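Rules for Robots

People have rules for working safely. Cooks tie back their hair. Builders wear hard hats. Robots have rules too, and most of them are about keeping people from getting hurt.

A robot does what its program tells it to do. It does not get tired or bored, but it also does not know that your fingers are in the way unless someone has given it a way to find out. That is why the rules are written for the people who build, set up and use robots.

Keep your space

The first rule is about where you stand. Every robot arm has a reach, the farthest point it can get to when it stretches out. The area inside that reach is called the work area. When the robot is switched on and moving, people stay out of it.

Some factories put a fence around the work area. The gate in the fence has a switch on it, so if the gate opens, the robot stops. Other places paint a yellow line on the floor. At the Cladico workshop the line is 96 inches from the largest robot, and visitors stand behind it.

Stop means stop

Most robot workplaces have a big red button called an emergency stop. Anyone can press it. You do not have to ask first, and you will not be in trouble if you press it by mistake.

Samina Rind trains new workers at Cladico. On their first day, before they learn anything else, she has each of them find the button and press it. They do it again every January.

After an emergency stop, the robot must not start up again by itself. A person has to check what happened, reset the button and then start the robot on purpose. 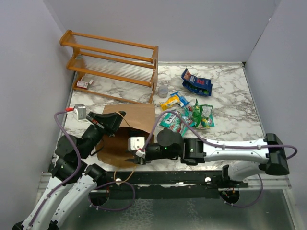
Good practice also means getting the table ready before a robot packs anything. The things to be packed go where the arms can reach them, and whatever is not part of the job gets put away. With a job like filling a brown paper bag with snacks, the bag lies with its opening toward the front and the snack packets sit farther back. Cables matter as well. A loose cable can catch on a moving joint, so cables are clipped along the arm, like the small black clips on the long white part of the right arm. Two arms sharing one table need an extra rule, which is that their programs must keep them from bumping into each other.

Go slowly, squeeze gently

When people have to work close to a robot, the robot moves more slowly. A slow arm is easier to get away from, and it does less harm if it touches someone. Grip has limits too. A gripper that squeezes too hard can crush a bag of chips, and it can pinch a hand.

Write it down

Stavros Todorova checks robots for a living. His checklist has 47 lines. He looks for loose screws, worn cables and missing labels, and he tests the stop button every time. If one line fails, the robot stays off until it is fixed. He signs the list and puts the date on it – Mon 20 October, for the last one – so the next person knows when the check was done.

If you visit a robot

Stay behind the line or the fence.
Tie back long hair and tuck in loose strings.
Do not reach in to pick something up, even if the robot is standing still. It may only be waiting for its next move.
Find the red button when you walk in.
Ask a grown-up who works there before you touch anything.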